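Uvgate Model 2 UV Meter: Four Weeks Outdoors

The Uvgate Model 2 is a handheld meter for measuring ultraviolet exposure. It reports a UV index on the main screen and keeps a running dose for the day on a second screen. I bought it to replace an Estine pocket meter whose battery door had cracked. I used it through most of October, on morning walks and at a fixed spot on my roof.

The body is a flat plastic block with the sensor window on the top edge. There are two buttons. The left one wakes the meter and changes screens; the right one starts and stops a log. Both work with light gloves on. The display is readable in direct sun but has no backlight, so checking a log after dark means finding a lamp.

A reading settles in four seconds. The sensor has to be held level. Tilting it toward the sun raises the index by a full point, and the manual covers this in one short line on the last page. A bubble level on the case would fix the problem. The Estine had one.

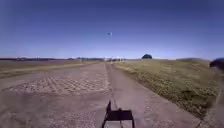
Logging is the better half of the product. The meter stores 1396 readings before it overwrites the oldest. At one reading per minute, that leaves me just short of a full day. A longer interval can be set, but only from the desktop software, and the setting is lost when the battery is removed. I lost one Monday log this way.

Export is a plain CSV file with time, index and dose in three columns. Times are in UTC with no option to change them. Venkatesh Kaimal, who has the same unit, sent me a spreadsheet that shifts the column, and I now use that for everything.

I compared the Uvgate with a borrowed Desjardins bench meter over 276 paired readings at midday. The two agreed to within half a point on all but nine. Most of the misses came under thin cloud, where the Uvgate read low.

Battery life was 368 hours with logging off. I have not finished a full test with logging on.

Pros: quick readings, clean export, usable buttons.
Cons: no level, no backlight, interval setting does not persist.

Rating: 3.5 out of 5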